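Cahier d'atelier, mars, entrée commencée à 9 h et reprise plusieurs fois jusqu'au soir

Je reprends là où je m'étais arrêté la dernière fois, c'est-à-dire au milieu d'une phrase sur le suivi du fil, et je m'en excuse auprès de ceux qui ont essayé de relire (l'écriture du tableau n'aidait pas non plus). Je remets donc un peu d'ordre avant de passer à la suite, quitte à répéter des choses que vous savez déjà.

Le module de perception, que nous continuons d'appeler Erel parce que personne n'a eu le courage de renommer le dépôt, sort trois choses à chaque pas : un masque des instruments, une courbe pour le fil, et une liste de nœuds déjà faits. Le planificateur, lui, c'est Murnby, et il consomme tout cela avec une confiance que je trouve touchante. Si Erel lui dit que le fil passe à un endroit, Murnby y envoie la pince sans demander son reste. Toute la matinée a consisté, au fond, à lui apprendre un peu de méfiance.

Premier point, la courbe du fil. Nous utilisions une spline ajustée d'un seul tenant sur tous les pixels classés « fil », et cela marchait joliment tant que le fil était seul. Dès qu'il y a un deuxième brin dans le champ, ou simplement les bouts coupés des points précédents, l'ajustement se met à sauter de l'un à l'autre et nous sort de grandes arabesques qui n'existent nulle part. J'ai remplacé l'ajustement global par un parcours de proche en proche : on part d'une graine, on avance dans la direction locale, on garde 2 hypothèses ouvertes à chaque croisement et on ne tranche qu'après 20 pixels de parcours. C'est plus lent, mais j'ai pu enlever le lissage temporel qui masquait le problème, et le code a perdu une bonne page, ce qui me met toujours de bonne humeur.

Pour les croisements avec un instrument, c'est plus délicat. Le masque de l'instrument mange le fil quand il passe devant, et le parcours s'arrête net au bord du métal comme devant un mur. J'ai d'abord voulu dilater le masque, puis le rétrécir, puis j'ai fait ce que j'aurais dû faire dès le début, à savoir laisser les deux classes se recouvrir. Un pixel a maintenant le droit d'être « fil » et « pince » en même temps. Il a fallu toucher au format de sortie, donc au lecteur de Murnby, donc aux tests de Toledo (notre banc de relecture, pour les nouveaux), et j'ai cassé l'affichage au passage. Il est réparé depuis midi, sauf les couleurs, qui sont affreuses. Je prends les suggestions.

La vue sur laquelle j'ai passé l'essentiel de l'après-midi est la suivante, et je la colle ici parce qu'elle réunit à peu près tous nos ennuis : un long fil clair et brillant qui passe devant les mors de droite, des brins foncés plus courts dans le voisinage, et des nœuds déjà serrés qui ne demandent qu'à être pris pour autre chose.
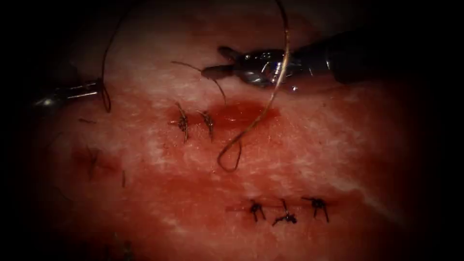 Surer a lu l'entrée en cours de route et se demande pourquoi on s'obstine à traiter tous les fils comme une seule classe : à son avis il vaudrait mieux suivre chaque brin comme un objet à part, avec son identité, et laisser Murnby décider lequel l'intéresse, quitte à ce que la perception avoue de temps en temps qu'elle ne sait pas à qui appartient un bout.

J'y ai repensé en buvant mon café et je crois que la remarque est juste, même si elle m'embête, vu ce qu'elle coûte. Le fil clair et les brins foncés n'ont pas la même apparence, et nous jetons cette information dès la première couche pour tout ramener à une étiquette unique. C'était un choix de débutants, fait à l'époque où nous n'avions qu'un seul fil dans les enregistrements, et il nous suit depuis. J'ai donc ouvert une branche où chaque segment garde une petite signature (teinte moyenne, largeur, brillance), et où deux segments ne peuvent être raccordés que si leurs signatures se ressemblent suffisamment. Pour la brillance je me méfie, car un reflet peut changer la signature d'un même fil d'un bout à l'autre ; je l'ai gardée avec un poids faible en attendant mieux.

Résultat du premier passage sur Toledo : la boucle du fil clair, au-dessus du milieu, est enfin suivie jusqu'au bout, et le parcours ne s'échappe plus vers les deux points du haut. J'étais assez content pour aller le dire dans le couloir. En revanche, les petits bouts sombres tenus au bout des mors de droite sont maintenant orphelins : la signature les sépare bien du fil clair, mais ils sont trop courts pour former un segment à eux seuls, et Erel les supprime comme du bruit. Il faudrait une règle qui protège tout ce qui touche une pointe d'instrument. Je l'ai écrite sur un papier, pas encore dans le code.

Deuxième point, la liste des nœuds. Elle sert à Murnby pour savoir où ne pas piquer, et accessoirement à estimer l'axe de la fermeture. Sur la rangée du bas à droite, tout va bien, les nœuds sont nets et l'axe ajusté suit la ligne rougeâtre qui court entre eux. À gauche, dans la zone sombre, c'est une autre histoire. Les marques y sont floues, et Erel en sort tantôt un nœud, tantôt plusieurs, avec des confiances ridiculement élevées dans les deux cas. J'ai recalibré la confiance en fonction de la netteté locale et de la luminosité, ce qui donne des valeurs beaucoup plus modestes près du bord. Reste à convaincre Murnby d'en tenir compte : pour l'instant il lit le champ, le recopie dans le journal avec beaucoup de soin, et n'en fait rien.

J'ai proposé un seuil à deux étages. Au-dessus du premier, le nœud est un obstacle ferme ; entre les deux, il devient une zone que l'on contourne si cela ne coûte pas trop cher ; en dessous, on l'oublie, mais on garde la trace dans le journal pour pouvoir râler plus tard. Les valeurs sont dans le fichier de configuration et j'aimerais que personne ne les bouge avant le prochain passage complet, moi compris (je me connais).

Troisième point, plus court. La tache de sang à côté du point supérieur droit a un reflet, et la partie stéréo lui attribuait une profondeur fantaisiste, un petit cratère en plein tissu. La trajectoire de la pince droite plongeait poliment dedans. J'ai ajouté un masque de spécularité avant l'appariement, et on interpole la surface à partir du voisinage. Ça tient, mais l'interpolation suppose un tissu localement lisse, et je n'ai rien prévu pour un vrai creux. À noter aussi que les traînées pâles du tissu, que je redoutais beaucoup parce qu'elles ont un petit air de fil quand on plisse les yeux, n'ont pas déclenché une seule fausse détection depuis le changement de graine. Je ne sais pas bien pourquoi et cela me gêne un peu.

Côté commande, peu de chose. La boucle qui rapproche les deux pointes oscillait en fin de course ; j'ai baissé le gain et ajouté une zone morte, puis j'ai rejoué 6 séquences en simulation sans revoir l'oscillation. Le bras gauche arrive maintenant un peu en retard sur le droit. Pour la prise du fil c'est sans doute acceptable, pour le serrage je n'en suis pas sûr du tout, et j'aimerais qu'on regarde les courbes ensemble avant de toucher à autre chose.

Ce qui reste ouvert, en vrac, pour celui ou celle qui reprendra le clavier avant moi :

la règle de protection des bouts courts au contact d'une pointe, à écrire dans Erel et non dans Murnby, même si c'est tentant ;

la lecture effective de la confiance par le planificateur ;

le poids de la brillance dans la signature, à régler sur autre chose que mon intuition ;

les couleurs de l'affichage, donc, et la légende qui recouvre le coin en bas à droite, pile sur la rangée de nœuds.

La branche s'appelle « brins-separes », elle compile, les tests passent sauf un, celui du vieux format, que je n'ai pas voulu supprimer sans en parler. Les sorties du dernier passage sont dans le dossier habituel de Toledo. J'ai laissé tourner un deuxième passage avec l'ancien lissage remis en place, pour comparer, et il devrait être fini demain matin quand la machine aura bien voulu libérer la carte.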